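4. Does an odd capital make a name easier to remember?

The claim that unusual capitals help people remember a product name is repeated so often in naming guides that it is rarely given a source.
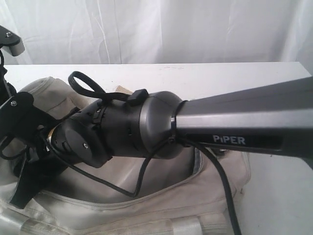
Figure 2. The name "PiPER" in white sans-serif lettering on a dark recessed panel. The dot over the second letter is kept.

Names of the kind shown in Figure 2 break the usual pattern of English spelling by putting a small letter where a reader expects a large one, or the other way round. Those who favour the practice say that the break catches the eye and that what catches the eye is later recalled. We have no quarrel with the first half of this. The second half is a separate claim, and the evidence offered for it is thin.

4.1 What earlier work does and does not show

Most of the studies we found rest on recognition tests. People are shown a list of names, then shown a longer list, and asked which ones they have seen before. A name with a stray small letter does well under these conditions, which should surprise no reader, as the stray letter is printed in both lists. The shape on the page can be matched without the name being known at all. A shopper who has to ask for the thing at a counter, or type it into a search box, gets no such help.

The Hakala study is the one most often quoted in support. It reports better recall for mixed-case names after a delay, but the names in the mixed-case group were also shorter than those in the plain group, and several were everyday words. Short everyday words are easier to remember however they are set. The authors mention the difference in length in a footnote and make no allowance for it. We wrote to ask whether the names could be compared again by length and were told that the original lists had not been kept.

A later paper from the Skiradstead group did match for length and found a smaller gain. It used a single typeface throughout, and the mixed-case names were set larger by mistake in part of the material. The authors say this plainly and deserve credit for it. It does mean that their result cannot carry the weight that has since been put on it.

4.2 The Welesthorpe name list

Our own material is the Welesthorpe list, which holds 2312 product names copied by hand from trade catalogues, packaging and the labels of goods on sale. Aksel Norðdahl prepared the first version and set the rules for copying. The rule that matters here is that capitals are recorded as they appear on the item and never as they appear in the running text of a catalogue. The two often disagree. A maker may print its name one way on the casing, a second way on the box and a third in its own instructions, and we take this as a fair sign that the exact form matters less to the firm than its designers might hope.

The list has weak points. Names that looked plain were probably more likely to be passed over by those copying, who knew what the project was for. Names built from initials were hard to tell apart from names with decorative capitals, and in some cases the decision was frankly a guess. Where a small letter "i" stands among capitals, as in Figure 2, the dot usually settles the matter. Letters such as "o", "s" and "z" have much the same shape in both cases, and in light or worn printing we would not trust anyone, ourselves included, to say which was meant.

4.3 A recall test without the shape

We asked 164 adults at Stedell to read short passages in which a made-up name occurred 3 times. Each name was seen by half of the readers in mixed case and by the other half with an ordinary capital at the start. After a filler task they were asked to say the name aloud, and only then to write it down. The order was deliberate. Saying the name shows whether the word has been kept, while writing it shows whether the form has.

The spoken answers gave no support to the common claim. Readers who had met the mixed-case form did not produce the name more often than those who had met the plain one. In the written answers a good many of the first group remembered that something about the capitals was odd – but they put the oddness in the wrong place. Some moved the small letter, some wrote the whole name in capitals, and a few added a capital in the middle where there had been none.

This last pattern seems to us the most useful thing in the data. People appear to keep a note that says "strange spelling" and to lose what the strangeness was. For a firm that wants to be talked about, this may do no harm. For one that depends on its name being typed correctly, it could be a nuisance, although most search tools ignore case and the cost there is likely to be nil.

4.4 How far the result goes

We would not push it far. The delay was short, the names were made up, and reading a passage in a quiet room is unlike meeting a name on a shelf month after month. It is possible that repeated contact fixes the form in a way that our 3 mentions could not. It is also possible that the effect is real for some letters and absent for others. A dotted "i" between tall letters leaves a visible gap in the line, and a small "o" hardly does. Our set of names was too small to separate these cases, and we resisted the wish to slice it until something turned up.

Nor did we test colour, size or background. Names on goods are seldom black on white, and strong contrast may well do more for the eye than any choice of case. Until the two are tested apart, reports that credit the capitals alone should be read with some care. Section 5 turns to names that contain numerals, where the copying rules gave us rather more trouble.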